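Search this site Search Go

Handling Systems Laboratory – Course Notes
Unit 11: Loss of grip without loss of command

Reading before the session: the fault chapter in the Paiva bench manual, and the Barkbridge incident summary handed out last week. Bring both.

11.1 Purpose of the unit

Most of the faults treated so far in this course announce themselves. A drive trips, a limit switch opens, a watchdog timer expires, and the controller writes a line to the log. This unit deals with a fault that produced no alarm at all. The controller believed the jaw was closed, the operator believed the jaw was closed, and the part fell.

The case comes from the Barkbridge trials in May. The equipment was a pair of hand-held grippers used to record handling motions, which were later replayed on a fixed arm. The failure occurred first in the recordings and then, with more force, on the arm. Students should be able to explain why the first failure was not recognized until the second.

11.2 Sequence of events

The trial set consisted of 2,548 recorded grasps. Martim Teixeira and Mélanie McKinnon carried out the recordings over several sessions. Each grasp was logged with finger opening, device pose, and wrist view. A grasp was accepted if the opening value stayed constant between lift and release.

During replay, the arm dropped a filled container from shoulder height. The container struck the guard and then the floor. Karim Sfeir was outside the guarded area and was not hurt. The arm continued its programmed motion with an empty jaw, reached the placing point, opened, and reported success.

The replay was stopped by hand. The log for that run contains no fault code.

11.3 Mechanism of the fault

The finger on this class of tool is perforated and bends under load. This is intended. A flexible finger wraps around an uneven part and spreads the contact force. The opening sensor, however, sits at the drive end and measures the position of the finger root. It does not measure the position of the tip.

Consider a part that slips toward the tip. The finger relaxes as the contact moves outward, but the root stays where the drive holds it. The opening value is constant. Under the acceptance rule in 11.2, the grasp is good. The same reading is obtained for:

(a) a part held firmly at the middle of the finger;
(b) a part held weakly at the tip;
(c) no part, with the drive stopped at the same commanded opening.

Case (c) is the one that matters for replay. The arm was commanded in position, and position was reached.

A second factor was wear of the pad lining. The pad is lined to raise friction, and the lining polishes with use. Custódio Loureiro tested the pad from the failed run and found that it slipped at a lower load than a new one. The inspection sheet asked only whether the pad was present. It was present, and the box was ticked.

11.4 Parts of the tool relevant to inspection

The items to be identified before any test are the jaw pad and its lining, the perforated finger, the housing vents, and the square marker used for pose tracking. Students should handle the tool by the housing. Do not lift it by the finger. A finger that has been bent sideways may return to shape and still give a shifted zero.

The marker must be flat and clean. A marker that has lifted at one corner gives a pose error that grows with viewing angle, and this error can be mistaken for slip in the recorded data. Check the marker first, then the finger, then the pad. 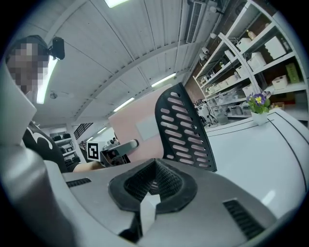

11.5 Inspection procedure

Work in pairs. One student handles the tool and the other keeps the sheet.

1. Disconnect the drive supply. Confirm at the indicator that it is off.
2. Wipe the marker with a dry cloth. Reject the tool if any edge is raised.
3. Look along the finger from the root. Reject the finger if a slot is torn or if there is a permanent set.
4. Draw the test strip through the pad under the standard weight. Record the load at first slip. Repeat 15 times and enter every value, including those that look wrong.
5. Reconnect the supply and zero the opening sensor with the jaw empty.
6. Close on the test block, then pull the block toward the tip while your partner reads the opening value. Note the position of the block when the value first changes. On most tools it will not change before release.

Step 6 reproduces the fault. Keep the free hand out from under the block.

11.6 Corrective measures

Three measures were adopted after the review led by Kedir Dinsa.

The first was a change to the acceptance rule. Constant opening is no longer sufficient. Motor current must also stay above a floor value for the whole of the carry, and the wrist view must show the part at the start and end of the motion.

The second was a replay interlock. If current falls below the floor during a carry, the arm stops and holds position. It does not retry. Retrying was considered and rejected – a partly held part is more dangerous during a second closing motion than during a controlled stop.

The third was pad replacement by measured slip load. The old interval, taken from the Dotex supply sheet, was in operating hours and took no account of the surface being gripped.

The recordings made before the change were screened again. Those without current data could not be screened and were withdrawn from the Pravby archive.

11.7 Problems

1. Sketch opening value and motor current against time for cases (a), (b), and (c) in 11.3. Mark the point at which the new interlock would act.
2. The current floor is set with a rigid block. Explain the effect on a soft container, and state which way the error lies.
3. A tip-mounted contact switch was proposed and not adopted. Give one failure of such a switch that would restore the original fault.
4. Rewrite the pad entry on the old inspection sheet so that a worn pad cannot pass.

Sheets from 11.5 are to be handed in with the answers. Unsigned sheets are returned unmarked.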